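Setting the Table: How a Shared Tabletop Gets Used, Cleared and Reset
Project report, spring term
Group: Iida Saarela, Jouko Juntunen, Lamduan Kamolrat
Supervisor: Gaetano Colombo

1. What we wanted to find out

Small tables in shared rooms get full. Everybody in our house knows this. We wanted to look at what ends up on one, where on the table it ends up, and how much work it is to get back to a clear surface. Also whether a simple rule would help (it did, a bit, see section 5).

Original plan was to compare four rooms. Dropped that in the first week, too much for three people with other courses. So: one room, one table type, two rounds of watching and one round of trying things out.

2. Background, short

We read the Clilell handbook on shared rooms, mainly the chapter about surfaces. Their point is that people put things down at the edge nearest to the door or nearest to where they sit, and the middle stays free longer than you would expect. Then when the edges are full the middle goes fast. We also used notes from Veikko Nieminen's report last year on kitchen shelves. Different furniture, same problem - things get put down and the person who put them down is gone.

Iida also found a leaflet from Clerkaneck about "reset time", meaning the minutes from messy to ready. We borrowed the term. The leaflet is mostly an ad for trays so we didn't use much else.

3. Method

Table: wood, light color, rectangular. Chosen because it was already there and nobody wanted it moved.

Things we used for the trials: small bowls, cups, round dishes, a couple of boxes, cutlery, one cloth. All borrowed from the Gomemance kitchen store, returned after.

One trial goes like this. Things are laid out on the table according to a card. Person stands at the long side and clears everything to a tray on the side bench. Then wipes. Then sets it back from the same card. We timed clearing and resetting separately. Wiping was not timed, Jouko wipes a lot longer than the rest of us and it messed up the first numbers.

We did 50 trials. 25 with free order (clear however you like) and 25 with the rule, small things first. Total time on the clock for all trials together came to 3960 seconds, wiping not included.

Notes were written right after each trial, by whoever was not clearing. Should have made a form for this from the start. The early notes are just sentences and it took Lamduan a whole evening to get them into the sheet.

4. What we saw

Far edge is the problem. Things standing at the far side of the table took longer to pick up, people leaned over the near things to reach them and then had to go slower so they didn't knock anything. Glass was worst. A small clear bowl is hard to see against light wood if the window is behind you, and everyone in the group reached past one at least once.

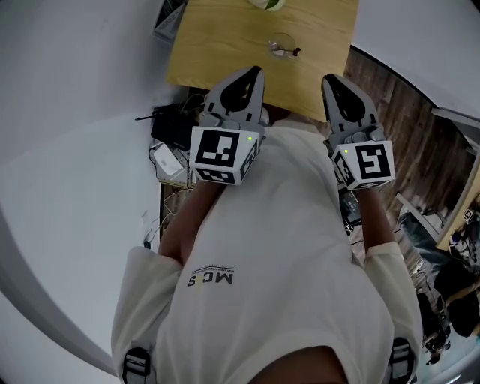

Round things were slow too, for a different reason. A round dish has no obvious side to take it by so people change their mind halfway. Boxes were quick. You go for the sides and thats it.

We had expected the number of things to matter most. Layout mattered more. A table with few things spread out along the far edge felt like more work than a fuller one with everything close, and the notes say so again and again. "Annoying reach", "had to go around", "bowl in the way" are the most common comments in the sheet.

Small things beside or inside bigger things: people forgot them. They took the bowl and left the little thing standing, or took both and then it slid around on the way to the tray. We started writing this down as its own column after trial two.

Resetting went worse than clearing in nearly every trial. Clearing needs no thinking. For resetting you look at the card, look at the table, look at the card again. Lamduan redrew the cards halfway with the long side of the table at the bottom, same way as you stand. Much better. We kept the old trials in anyway, so the first half and second half of the free order ones are not really comparable. Known weakness.

5. The small things first rule

Helped with clearing. Fewer things knocked, fewer things forgotten. Did not do much for resetting, if anything people were a bit slower because they wanted to set in the oposite order and had to stop and think.

Jouko's opinion is that the rule works only because it makes you look at the whole table before you start. Might be right. We could not test it with the time left. A trial where you just look first and then clear in any order would show it.

6. Problems

- Same three people in all trials. We got faster just from practice.
- Light changed through the afternoon and the glass things depend on the light.
- The tray from Tuominen was too small for the full card so the last items went on the bench directly.
- Three trials in February had to be done over, wrong card.

7. What we would do with more time

More people, mainly. Also a darker table, to see if the glass bowl thing goes away. And a fixed place for the tray - it moved around on the bench and the walking is part of the time.

Gaetano suggested marking a strip along the far edge as a keep free zone and seeing if people respect it. We think they would for a week.

8. Who did what

Iida: reading, sections 1 and 2, most of the timing. Jouko: trials, sections 3 and 6. Lamduan: cards, the sheet, sections 4 and 5. Section 7 was written together the night before it was due.

Related reports
Kitchen shelves and who fills them (V. Nieminen)
Coat hooks: a hallway study
Where do the cups go? Shared kitchens in winter
Drawer labels, a before and after
Template for project reports, updated February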